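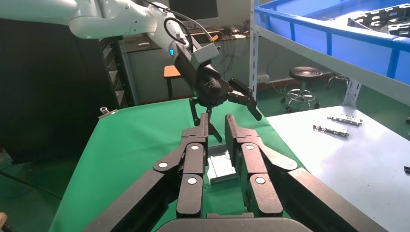 I've cleaned more bench covers than I care to admit, and the green ones are my favourite because they tell on you straight away. If you put small metal parts down on a bench you want something between the metal and the top, for the sake of both. My little silver block with the recess in it gets the green cloth under it, while the pale tabletop next door takes the longer brackets. Cloth is lovely for this, but it does need looking after, and so do mats.

First up, clear the lot. Bars and offcuts go to the shelf, lying flat (I lay the slotted ones side by side so the teeth don't chew each other up), and anything tiny goes in a plastic bin.

Next, go over it dry. A soft brush, always towards yourself, and a dustpan held hard against the edge. Don't wet it yet! Metal dust plus water makes a grey paste, and you'll be rubbing that in until July. If it's a cloth, take it outside and give it a good shake, then run a magnet in a sandwich bag over both sides. Aluminium won't jump to a magnet, of course, so finish with a strip of wide tape.

Now the spots. Mix a small squirt of dishwashing liquid into 200 ml of warm water, dab it on, leave it for 3 minutes and blot with an old tea towel. Work from the outside of the spot to the middle or you'll end up with a bigger one. My mat has a yellow blot near the centre and pale dusty smudges besides, so I do the smudges first with a barely damp rag and save the blot for last, when I've got some patience left. 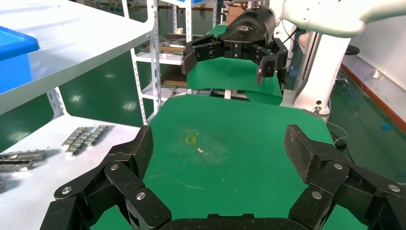

Seija Salminen wrote in to say she skips the detergent on cloth altogether and uses bicarb paste, left on for 16 minutes and brushed off dry. She reckons detergent leaves a ring. I've had rings too, so rinse well with a clean damp rag whichever way you go, and try a corner first if your green is a dark one.

Let everything dry flat with the window open before the parts go back. Overnight is best for cloth.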